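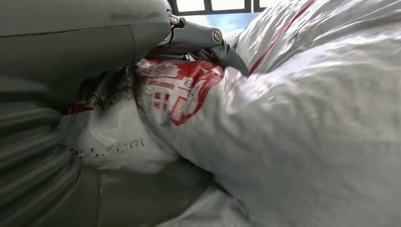
Murkow, March

Dukska Travel Repair is hiring a bag repair technician for its Murkow workshop. The job is full time, on site, and open until filled.

We fix luggage, backpacks, duffels and messenger bags for people who mail them in or drop them off at the front counter. Most of the work is zippers, handles, torn seams and broken buckles. We also do warranty repairs for Grukora, a bag maker, and those come in batches with a work order attached to each piece.

The person in this job will spend most of the day at a bench or a sewing machine. You will open the work order, check the bag against it, do the repair, and write down what you did and which parts you used. If a bag has a problem the customer did not mention, you write it on the order and set the bag aside until the front counter has called them. We do not do extra work without an OK from the customer.

Duties

Replace zippers, sliders and pulls
Restitch seams and patch holes in nylon, canvas and leather
Replace handles, wheels, straps and buckles
Clean bags before they go back out
Keep the parts drawers stocked and tell Wilma Jacobs when something is running low
Cover the front counter during lunch, one or two times a week

What we are looking for

You need at least 2 years of paid work on an industrial sewing machine. It does not have to be bags. People have come to us from upholstery, sail lofts, shoe repair and alterations, and all of that carries over. You should be able to thread and adjust a walking foot machine without help and know when a needle is wrong for the material.

You should be able to lift 60 pounds, since trunks and loaded rolling cases do come in. You should be able to read a work order in English and write short notes that somebody else can follow.

Leather experience is a plus. So is hand stitching. If you have neither, Farzana Sheikh will teach you the basics during your first weeks. She runs the bench and will be your supervisor.

Hours and pay

The shift is 7:30 a.m. to 4 p.m., with a half hour for lunch, unpaid. There is some overtime in early summer and again before the winter holidays. It is offered first to whoever wants it and is paid at time and a half.

Pay depends on experience and will be discussed at the first interview. Pay is reviewed after 6 months and once a year after that. We offer health coverage after the first full month, paid vacation, and a yearly allowance of $400 for work shoes, hand tools or classes. Unused allowance does not carry over.

The shop is on the second floor of the Sheikh Building, and there is a freight elevator. Parking is in the back lot. The number 6 bus stops at the corner.

How to apply

Send a resume or a plain list of your past jobs to Moushumi Mollah at the workshop office, by mail or at the front counter. A cover letter is not required. Please include one or two photos of things you have sewn or repaired, and a line or two on what was wrong with each piece and how you fixed it. Phone photos are fine.

If we think it might be a match, Moushumi will call to set up a visit. The visit takes about two hours. You will meet Farzana, see the shop, and do a paid bench test, which is one zipper replacement and one strap repair. We supply the bags, thread and tools. You may bring your own snips or seam ripper if you prefer them.

We ask for two references who have seen your work. They can be former bosses, coworkers or teachers. We contact them only after the bench test.

Everyone who applies will hear back from us either way. If you need an accommodation for the interview or the bench test, say so in your application or ask at the counter.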